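The long life of the small table

Alois Zürcher keeps his grandmother's card table in the hall of his flat, folded flat behind the coats. It comes out when there are guests, when the ironing board is in use, and on the one evening a month when he does his accounts. The baize wore through years ago and he has never replaced it.

Small tables are the furniture people forget they own. Ask someone to list what is in their living room and they will give you the sofa, the shelves, the television and the good chair. The table that holds the tea comes last, if it comes at all. Yet it is often the oldest piece in the house, and it tends to survive several moves after the larger things have been sold or left behind.

Part of the reason is size. A dining table for eight has to be taken apart and carried down the stairs by two people who are still on speaking terms. A low table goes in the back of a car. At the Trisa saleroom in Stitholm, which holds a furniture sale on the first Thursday of the month, large tables often fail to reach their reserve. The small ones nearly always go. In the latest sale, on 1 August 2024, there were 267 lots, and the first to draw a proper contest was a plain beech side table with a ring mark on the top.

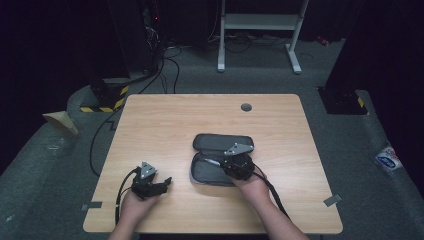 What should you look for when buying a small table second-hand?

Start with the joints. Hold the top at opposite corners and push gently one way, then the other. If the legs move together, the table is sound. If one leg moves by itself, a joint has gone and will need to be cleaned out and glued again. Marks on the surface matter much less. Most of them can be sanded or waxed, and the ones that can't are easily lived with.

Alcides Fagundes has been repairing tables in a workshop behind Coutinho, the hardware shop on Stitholm's main street, for most of his working life. He charges from £100 for a full strip and refinish and often tries to talk customers out of it. "They bring me something their parents had and want it to look new," he says. "I ask them if they liked it before. They say yes. So I fix the leg and give it back."

He is wary of veneer, though he doesn't dislike it. Old veneer is thick enough to take light sanding. On many newer tables it is so thin that a few careless strokes will go straight through, and there is no way back from that. He tests with a scraper on the underside of the edge before he agrees to anything.

Height is the other thing buyers get wrong. A table beside an armchair should be level with the arm or slightly lower. One in front of a sofa can be lower still, but anyone who eats from it will regret going too far — Zürcher has a Flondov coffee table from his student days that he describes as a tray with ambitions. It is now in the bedroom, under a lamp.

He paid 4 francs for it at a flea market. He has since turned down an offer from a neighbour, and he is looking for a second one to match.

More in Home
Chairs that stack, and chairs that only claim to
Some 800 buttons: one family's sewing box
How to wax a floor without moving out
Letters: your views on net curtains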